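## Monthly check of a self-closing fire door

The steps apply to single-leaf timber doors fitted with a Hanness overhead closer. Allow 15 minutes per door. Record the result on the Veralstead door sheet before moving to the next one.

1. Open the door fully and release it. It must close and latch without help.
2. Repeat from a small opening, just clear of the latch.
3. Measure the gap along the top and both sides. The limit used at this site is 4 mm; anything below 2 mm tends to bind in damp weather.
4. Run a finger along the intumescent strip. Painted-over, torn or missing lengths are a fail.
5. Check each hinge for loose screws and black dust - the dust is a sign of wear.
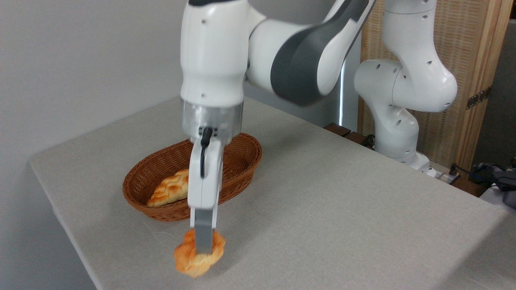
Closer speed is set with the two valves on the end of the body. Turn the closing valve first, an eighth of a turn at a time, then the latching valve. Do not back either valve out past the face of the body, or oil will leak and the unit must be replaced. Route any hold-open cable with enough slack to move freely, like the thin black one that loops out from the flange and down the front of the gripper. A tight cable can slow the leaf or stop it short of the latch.

If the door still fails after adjustment, tag it and report it the same day.

Sheet last revised Fri 19 May.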